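Laundry Folding Clips - read me first

Hi! I'm Raíssa Mendonça and I put this collection together, so if something is confusing it's probably my fault and you should write to me. It's a set of 175 short clips of people handling soft household fabric: T-shirts, jersey sheets, pillowcases, a few sweaters. The project name is Flestari, which is also the name of the top folder.

What you get

There's one folder per session, 23 in all. Each has the clips and a plain text file called notes.txt. The notes say what the item was, what the person was trying to do with it (fold, flatten, hang, turn right side out) and anything odd we wanted to remember. Fidel Ulloa wrote the notes for the first 10 sessions and he's much more thorough than I am, sorry!

How the labels work

Every clip gets one item label and one activity label. I kept the item labels really plain - "shirt" covers T-shirts, polos and pajama tops, and "sheet" covers anything that goes on a bed except pillowcases. If we couldn't tell what the thing was from the clip alone, the label is "cloth." Please don't read "cloth" as a kind of fabric, it only means we weren't sure.

Colors are in the notes too, but go easy on them. Murray Penner and I argued for most of April over where gray stops and blue starts, and we never did settle it. If you filter by color, search for both.

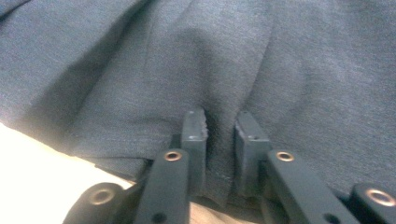 Fitted sheets were the worst, by the way. I fold mine by tucking the corners into each other, Murray rolls his into a ball, and both are labeled "fold" (he insisted). You may want to split those up before you do anything serious with them.

Known problems

Three sessions have no notes at all. Two pillowcase clips are in the shirt folder, and I'll move them when I do the next version. Some towels got labeled "cloth" even though they're clearly towels.

Changes

Friday, September 13, 2019 - fixed the spelling of "pillowcase" everywhere, added Lilla Kocsis's sweater sessions, took out duplicates.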